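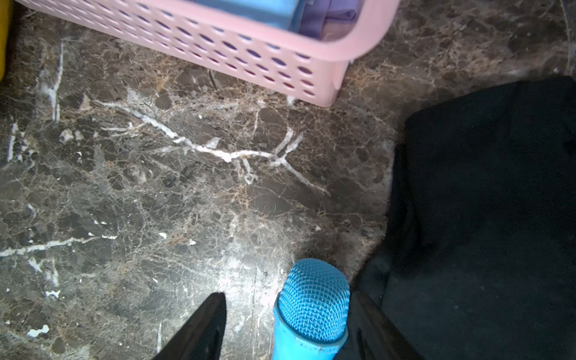 ## Running the pick-up demo on open day

These steps are for whoever is on the robot station at the Hostalach open day in April. Leonor Macedo wrote the first version, and I've updated it for the Lobo arm. Read it through once before the doors open.

### Before visitors come in

1. Switch on the arm and let it go through its start-up moves. Keep your hands out of reach until it stops.
2. Open the wrist camera view on the big screen so people at the back can follow.
3. Put the objects on the floor. A microphone is a good first one, with a handle the fingers can close on from both sides.
4. Set the basket within reach of the arm. Folded cloths can stay in it.
5. Do one practice pick. If the grip slips, wipe the fingers with a dry cloth and try again.

Marble is slippery and it shines. If glare washes out part of the camera view, move the lamp - don't move the arm.

### During the demo

Each round takes 6 minutes. Say what the arm will pick up, then start the move. Pause once the fingers have closed and let people look at the screen before you go on.

Visitors may choose the next object. Say no to glass, food and anything over 200 grams.

If the arm stops halfway, press the red button, hold the object from below and open the fingers by hand. Tiago Godinho has the reset key and will be at the front desk.

### Afterward

Park the arm, then switch it off at the wall. Put the objects back in the Flalton box and write down any failed picks in the log. Call extension 365 if the arm won't park.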